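Ticket 1592: Scheduled stock export drops rows after nightly sync
Product: Semow Inventory, self-hosted
Component: Export service / CSV writer
Reported by: Shanthi Seneviratne, Kodikara Supplies
Assigned to: Sewwandi Sarkar, Semow support
Priority: Normal
Status: Resolved

Original report

The scheduled export of our stock table to CSV is missing rows. The table holds 1,592 items. The export file written at 2:15 a.m. holds 1,380. The missing 212 items are present in the web interface and can be searched, edited and printed on a pick list. They do not appear in the file. A manual export started from the Reports page during the day gives the full 1,592.

The file is picked up by our ordering system, Dillen, at 3:00 a.m. Any item missing from the file is treated as discontinued and its reorder rule is suspended. We noticed when paper goods and cleaning supplies stopped being reordered. The problem began in October. No change was made to the export job on our side.

Steps to reproduce

1. Leave the scheduled export enabled with default settings.
2. Let the nightly supplier sync run at 2:00 a.m.
3. Compare the row count in the export file with the row count on the Items page.

Expected: counts match.
Result: export is short by 212 rows. The same rows are missing every night.

Attached: export.log, scheduler.log, two export files (scheduled and manual).

Reply from Sewwandi Sarkar

Thank you for the logs. A few things stand out.

The scheduled job finishes with exit status 0 and no warning. The writer therefore believes it wrote everything it was given. That points at the query that feeds the writer, and away from disk space or file permissions.

The log line before the write reads:

export: snapshot opened, filter=active, rows=1380

The manual export has the same filter but reports rows=1592. So at 2:15 a.m. the database considers 212 items inactive, and by the time someone runs the report in the morning they are active again.

Please send the following:

- The output of semowctl sync status --last
- The supplier code for five or six of the missing items
- The server time zone and the time zone set under Settings, Regional

Reply from Shanthi Seneviratne

Sync status:

last run: 02:00:04
source: Esis catalog feed
phase 1 (mark): complete
phase 2 (merge): complete
phase 3 (release): complete 02:41:37
errors: 0

All the missing items I checked have the same supplier code, ESI. I then filtered the Items page by that code and got 212 results, so it is every item from that supplier and none from anyone else.

The server is on UTC. Settings, Regional is on local time. It has been that way from the start, and the export times in the log look right to me.

Reply from Sewwandi Sarkar

The supplier code explains most of it. During a sync, phase 1 sets every item from that supplier to a pending state. Phase 2 merges the feed. Phase 3 sets each item back to active if it was found in the feed. An item in the pending state is shown in the web interface as normal, but the active filter on the export does not include it.

Your sync finishes at 02:41:37. Your export starts at 02:15. The export is running in the middle of the sync.

What I cannot explain yet is why this worked before October. With a feed of this size the sync should finish in a minute or two. Please check whether older scheduler logs are still on the server and look for the finish time of phase 3.

The time zone difference is not involved. The scheduler stores times in UTC and converts them for display.

Reply from Shanthi Seneviratne

Older logs are there. Until October, phase 3 finished before 02:03 each night. After that it never finishes before 02:40.

I also see this line repeated through phase 2, and it does not occur in the older logs:

fetch: 408 Request Timeout, retrying

Reply from Sewwandi Sarkar

That is the cause of the delay. Status 408 means the remote server closed the connection because it did not receive a complete request in the time it allows. Semow waits and then retries. The wait doubles with each failure on the same page of the feed, up to 2 minutes. Each page eventually succeeds, which is why the error count at the end is 0. The counter records only pages that failed for good.

The usual reason for a 408 on this feed is a reused connection. The client keeps a connection open between pages. If the remote side has a shorter idle limit than the client, the next request goes out on a connection that the remote side is about to close.

Try this first:

1. Open semow.conf.
2. In the [fetch] section, add keepalive = off.
3. Restart the sync service. The export service does not need a restart.
4. Run semowctl sync run --source esis by hand and note the time taken.

Run it outside your ordering window. Items will be pending while it runs.

Reply from Shanthi Seneviratne

Done at 4:30 p.m. First attempt had no effect. The same 408 lines appeared and I stopped watching after ten minutes. I let the run complete so that nothing was left pending.

I then found two [fetch] sections in semow.conf. The second one was added by the upgrade script and contains keepalive = on. I had put the new line in the first. After removing the duplicate section and restarting, the manual sync took 71 seconds with no 408 lines.

Reply from Sewwandi Sarkar

Good find. When a section appears twice, the later one wins for any key that is set in both. The upgrade script should have edited the existing section. It looks for the section header followed directly by a line break, and yours has a trailing space after the bracket, so the script decided the section was absent and wrote its own. I have opened an internal ticket for that.

The faster sync hides the real fault — the export can still overlap a slow sync. I recommend tying the export to the end of the sync so that the clock is not involved:

1. Go to Jobs, Scheduled Export, Trigger.
2. Change Trigger from Time to After Job.
3. Select Supplier Sync (all sources).
4. Set On Failure to Hold.
5. Save, then check that Next Run shows "waiting on job" in place of a time.

With Hold set, a failed sync produces no new file. Please confirm what Dillen does when the file has not changed since the previous night. If it reads the old file again, that is safe for reorder rules, although quantities will be a day behind.
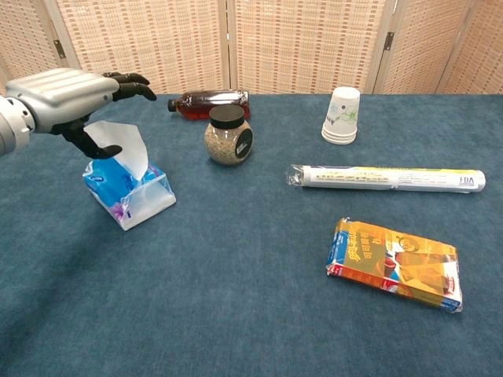
Does the After Job trigger wait for every supplier, or only the last one to start?

It waits for every supplier selected in the sync job, and the export begins when the final phase 3 has been logged as complete. Suppliers with their own separate sync job are not covered and must be added to the trigger list one at a time.

Reply from Shanthi Seneviratne

Trigger changed. Dillen checks the modified time on the file and skips the import if it is older than 24 hours, so a held export means no import and no suspended rules. That is acceptable to us.

Two nights of results:

Night 1: sync complete 02:01:16, export started 02:01:18, rows=1592
Night 2: sync complete 02:01:12, export started 02:01:14, rows=1592

The reorder rules that had been suspended did not come back without help. In Dillen they have to be switched on again under Rules, Suspended, Select All, Resume. Before doing that, check the list for rules that were suspended on purpose. We had several seasonal items in there and had to leave those out by hand.

One remaining question. The Items page shows pending items as if they were active. Is there a way to see the state?

Reply from Sewwandi Sarkar

There is a column for it, hidden by default. On the Items page, open Columns and turn on Sync State. The values are active, pending and dropped. The column can be sorted but not filtered in the current version. From the command line, semowctl items --state pending gives the same information and is easier to use in a check script.

Resolution

Cause: the scheduled export ran by clock time during a supplier sync. Items from the supplier being synced were in the pending state and were left out by the active filter. The sync had become slow after an upgrade added a second [fetch] section with keepalive = on, which led to repeated 408 responses from the feed.

Fix applied on site:
- Duplicate [fetch] section removed, keepalive set to off
- Export trigger changed from Time to After Job, On Failure set to Hold
- Suspended reorder rules resumed in Dillen

Open items on the Semow side:
- Upgrade script does not recognize a section header with trailing space
- Sync summary should report retries as well as final errors
- Export should log a warning if any item is pending when the snapshot is opened

Status changed from Waiting on Customer to Resolved by Sewwandi Sarkar. Replies to this ticket will reopen it.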